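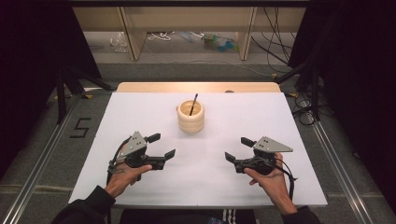 *Puesto 5: un vaso, un palito y una pinza en cada mano.*

Stillum abrió sus puertas el 31 de enero de 2023 y allá que me fui, con un café malísimo de máquina y muchas ganas de cotillear. Yo trabajé años preparando pedidos y quería saber en qué anda metida ahora la gente que hacía lo mismo que yo (¡spoiler: sentada, por fin!).

Nos recibió Gopinath Kulkarni, que lleva la sala de demostraciones. En el turno hay 17 personas, casi todas llegadas del almacén en diciembre, cuando la línea Omura empezó a hacer sola el embalado. Ahora su trabajo es enseñar: cogen las cosas con las pinzas en vez de con los dedos, y esos movimientos sirven luego para entrenar a los brazos de la línea. Coger, colocar, soltar, y otra vez. Cada uno hace casi 200 repeticiones por turno.

Me quedé un buen rato en las mesas blancas, preguntando de todo. Fuseini Tsikata, que embaló cajas durante 11 años, me contó que lo peor fue la primera semana, porque las manos se le iban solas a agarrar el vaso por la boca, como en casa.
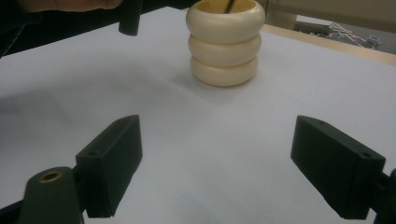

Ahora dice que lo que más le cansa es la muñeca, y que la espalda, en cambio, ni la nota. Han pedido cambiar de mesa a media mañana y se lo han concedido; lo de las pausas más largas sigue en el aire.

También pregunté por el dinero, claro. Cobran lo mismo que antes más un plus pequeño, pero se perdió la nocturnidad, y a Tae-yang Yeom eso le ha hecho un roto: contaba con ella para el alquiler. Me lo dijo delante de Kulkarni, sin bajar la voz, y él asintió y apuntó algo. ¡Ojalá sirva!

Otra cosa que me gustó: cuando la línea falla con una pieza, avisan a la sala y la pieza vuelve a las mesas. Fuseini ya se sabe cuáles van a dar guerra (los vasos con relieve, dice, y cualquier cosa con algo suelto dentro).

La visita acabó en la nave de embalado, detrás de un cristal, con mucho ruido y poca gente. La próxima jornada es en Ebihara y ya me he apuntado. Llevad calzado cómodo y el café de casa.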